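Notices > Work and Helping > Participants wanted

Participants wanted for table clearing sessions, upper floor, Batwood house
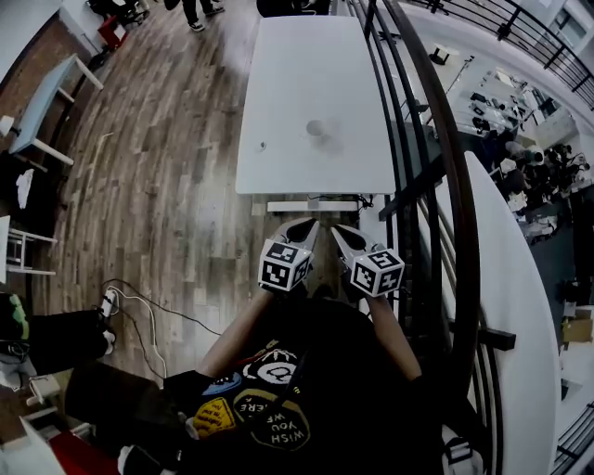

The long white table on the upper floor, next to the stairs.

Kuvville is looking for people who can come and do simple table work with small household things. You put out cups and plates, you clear them away, you wipe the table, and then you do it again in another order. The work is easy, but it has to be done slowly and with attention, and it repeats very much. If you like this kind of quiet work, please read the rest and write to me.

The place

We work in the Batwood house, on the upper floor. The floor is of wood, with light and dark brown planks, and the table is white, long and narrow. The stairs are directly beside the working place, with a black metal railing and a wooden handrail. The stairs are the only way up and there is no elevator, so please consider this before you apply. On the lower floor there is a white counter where you can leave your bag and your lunch. It is usually full of things, just push them a little to the side.

Part of the session is done sitting on the floor at the end of the table, and part is done standing. If sitting on the floor is difficult for you, tell me in your letter and I will put you on the standing part only. Wear trousers that you can sit in comfortably. Shoes may stay on if they are clean.

What you will do

One session takes 3 hours with two breaks. In the first part you lay the table from a printed sheet. The sheets were made by Onico and some of them have small mistakes in the drawing of the spoons, so when the sheet and the list do not agree, follow the list. In the second part you clear everything away and sort it into boxes: cups together, lids together, small loose pieces in the flat box. Small pieces are forgotten on the table most often, so look over the whole surface before you say that you are finished.

The cups and plates come from Le Goff and must be returned to them complete. If something breaks, please do not hide it. Put it in the carton by the counter and write it in the notebook. You will not pay for it.

Whom we look for

We need 6 persons for the first group. You should be 18 or older, be able to use both hands without pain, and read simple instructions in English. Experience is not necessary. People who worked in a kitchen or a hotel are welcome, but please be ready to do it our way and not in the fast way from your work. Left-handed people are especially asked to write, because we had very few until now.

You must be able to come for at least 2 sessions. We work in the mornings and in the afternoons, not in the evenings.

Payment

Payment is by session and is given at the end of the day. Bus tickets are paid back when you bring them. Tea and coffee are free, lunch you bring with you.

How to apply

Write a short letter to Svyatoslav Pasichnyk, Kuvville, Batwood house, or leave it in the box at the entrance. Please give your name, a telephone number, which hand you write with, and the days when you are free. A long résumé is not needed. Letters must reach us by October 21, 2000. I answer everybody, also when the group is already full, but it can take me a week.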